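Tags: Household, Storage, Company news

PRESS RELEASE

Guretti brings back the plain grey bin

Galldale, February 2, 2018 – Guretti, the household storage maker from Galldale, starts this month the sale of its new open bin, the Melon. It is a rectangular bin with sloping walls and no lid, made for the things which every home has and which never find their own place: shoes by the door, post, school papers, toys, the bag of other bags.

The first delivery is 3000 bins. Of these, 1000 go directly to the Chacko shops and the others can be ordered from Guretti from the middle of February. The bin comes in one colour, grey, and in one size.

"Our customers wrote to us that they have enough boxes with lids," says Hema Subramaniam, head of products at Guretti. "A lid must be lifted, and on top of the lid people put other things, and then the box is not opened for half a year. They asked for something they can throw a pair of gloves into when they come home tired."

The work on the Melon took two winters. Before the shape was decided, the company lent early bins to 500 homes in Galldale and in the villages near it, and asked the families to use them as they liked and to write down what was inside at the end of each week. The most common answer was paper. Letters, drawings and instruction books were lying flat on the bottom with heavier objects over them, and for this reason the walls of the final bin are wider apart at the top, so that a hand can go in along the side and take out a sheet without emptying everything.

"We had one family who kept 7 umbrellas in it," says Agnese Rätsep, who read all the answers. "I do not think it is the best use, but they were very satisfied and they did not want to give the bin back."

Empty bins can be put one inside another. The surface is smooth and can be cleaned with a cloth and warm water. Guretti advises not to use strong cleaning powder, as it leaves marks on the grey. 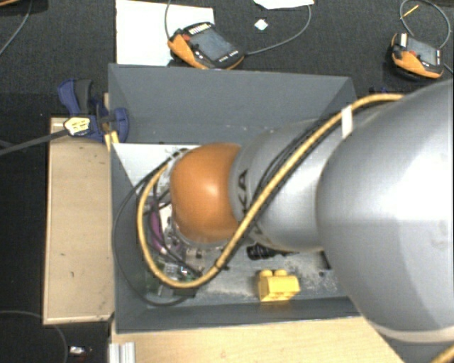
Wenche Nyberg

The Melon is the first new bin from Guretti after a long pause. A lower one, for under the bed, is planned for next winter – the height is still being discussed with the shops. Old Guretti boxes will stay on sale as before, and spare lids for them can still be ordered by post.

Shops that wish to receive a bin for their display may write to Mekdes Worku at the Galldale office.

Contact | Press office | © 2018 Guretti, Galldale | Back to top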